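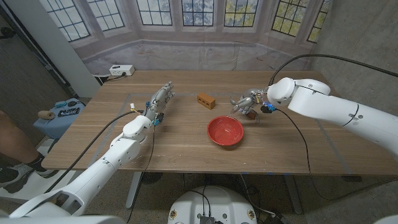
Two hands, a brick and a red bowl at one of our recording tables.

About Resen

We teach robot hands to do small jobs by giving them a great many good examples. That's the whole company, really, and we love it! Put a bowl on a table, put a brick near it, ask for the brick to end up in the bowl, and you have a problem that can keep a room full of grown adults busy until dinner.

Resen started with 6 people and one table in the back half of a former print shop in Sotevard. We still have the print shop (all of it now), and we've never lost the habit of working close together. The people who build the learning system sit a few steps from the people who record the examples, so when a model starts doing something odd with its fingers, word gets across the room fast.

What we do all day

Our work is called Prelex, and it's a growing library of short recorded tasks. An operator guides the arms through a job from start to finish: pick up, put down, turn over, hand from left to right. Camera views and joint positions are saved together, along with a plain sentence saying what the job was. Then the table is set up again a little differently and we go once more.

A normal session gives us 20 examples of one task. Some are lovely. Some are clumsy, and we keep plenty of those too, as long as the label says what happened. A hand that fumbles a grip and finds it again has shown the model something a perfect run never will. We throw out recordings where the cables got in the way, where the views drifted out of step, or where the operator changed their mind halfway through.

The library has 67 tasks in it today. The shortest takes a few seconds. The longest involves stacking, unstacking and a lot of patience.

Why ordinary things

We like bowls, bricks, cups, lids, spoons and sponges. They're cheap, they're easy to replace, and everybody already has an opinion on the right way to hold one. A round rim asks for a different grip than a flat side, and a small block resting flat on wood is harder to get fingers under than most visitors expect (do try it with two fingers and no bending at the wrist). We keep 400 objects on the shelves by the kitchen, sorted by size and by how annoying they are to pick up.

We change backgrounds as well. A printed view of windows and trees behind the table one week, a different wall the next. If the model has only ever seen one room, it tends to learn the room.
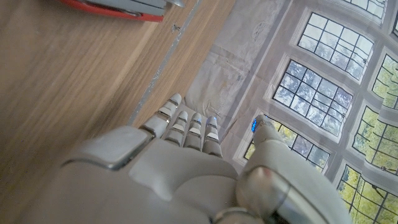 Do operators need a background in robotics?
Most of ours came from somewhere else, including kitchens, sewing workshops and a piano school. We train everyone for their first month, and what helps most is steady attention and a willingness to do the same thing again with care.

Who we work with

Our longest partnership is with Omerović, a small workshop that makes fixtures and table mounts for us and tells us frankly when our drawings are bad. We also share parts of Prelex with university groups who want to test their own models on it. If they find a wrong label, we fix it and put their note in the release log. We enjoy those notes more than we probably should.

Come and see us

We open the shop to visitors each April, and school groups can come by in the morning at other times of the year. You can watch a session, look through the recordings on the big screen and take a turn at the practice table. Operator openings are posted on our jobs page as they come up, and we read every letter. Tell us about something you're good at doing with your hands.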